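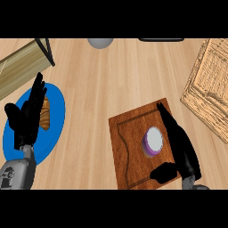

Home | Rigs | Procedures | Checklists | Archive

December 3, 2020
Posted by the rig safety desk, Skodura

Pre-session checklist: two-arm remote demonstration, tabletop tasks

Applies to the Stanville and Villanueva rigs, and to the simulator when it is driven from the same hand controllers. Fill in before the first demonstration and again after any break in which an operator has left the station. Comments are from the last inspection.

SECTION A. OPERATOR STATION

A1. Emergency stop within reach of the seated operator. OK.
Comment: Stanville button has been moved to the left of the screen. Leave it there.

A2. Emergency stop pressed and released, both arms confirmed dead while pressed. OK.
Comment: in simulator sessions press it anyway. The habit needs to be the same on both.

A3. Hand controllers charged and strapped to the correct hands. OK with comment.
Comment: left and right were swapped at Villanueva in August and the operator only noticed when the wrong arm moved. Labels have been put on the grips. Check the label, then move each hand a little and watch which arm follows.

A4. Cables clear of chair and feet. FAIL, corrected on the spot.
Comment: headset lead was under a castor. Taped down.

A5. Second person present for physical rigs. OK.

SECTION B. ARMS AND HANDS

B1. Speed limit set to 300 mm per second for training operators. OK.
Comment: the limit goes back to default after a restart. Look at the number on the screen, do not rely on the last sheet.

B2. Fingers open and close fully on both hands, no sticking. OK on the left. Right hand slow to open.
Comment: one finger drags near the end of its travel. Usable for light objects. Job 1572 raised with Hurkitz for the joint to be looked at.

B3. Wrist housings tight, no play. OK.

B4. Arms start on their own sides of the table. OK.
Comment: left hand over the plate, right hand over the cutting board is a good start for the two-sided tasks. There is plain table between them and neither arm has to cross the middle to reach its first object.

B5. Collision warning tested by bringing the hands slowly together. OK.
Comment: sounds at 12 cm. Some operators turn the sound down. Please don't.

SECTION C. TABLE AND OBJECTS

C1. Objects match the task sheet. OK.
Comment: simulator layout checked with the wooden cylinder on the blue plate and the purple and white puck on the board. The box and the crate are obstacles in this task and are not to be picked up.

C2. Tall items clear of the first arm movement. OK with comment.
Comment: come in low over the plate and watch the upper finger on the left hand, as it points towards the box when the hand is spread. On the right, keep the fingers off the rim of the board when closing on the puck. On the physical rigs, pressing down on a board is what bends fingers.

C3. Items near the far edge noted. OK.
Comment: the grey sphere sits at the far side and is easy to forget. Operators should say aloud what is at the back of the table before they start.

C4. Physical rigs only: nothing breakable, no loose screws, no drinks. OK at Stanville. FAIL at Villanueva.
Comment: mug on the table. Removed.

SECTION D. RECORDING

D1. Recording light on before the operator takes control. OK.

D2. Failed demonstrations marked as failed, not deleted. Not done.
Comment: 2 were deleted at Villanueva. We need the drops and the bumps for the incident log even if they are no use for training the robot.

D3. Arms parked before the controllers are put down. OK with comment.
Comment: a controller laid on the desk while still live will drive the arm. Park, release, then unstrap.

RESULT

Stanville: passed.
Villanueva: passed after corrections to C4. Repeat D2 with all operators.
Simulator: passed.

Outstanding: right hand finger (B2). No heavy objects on that side until Hurkitz has signed it off.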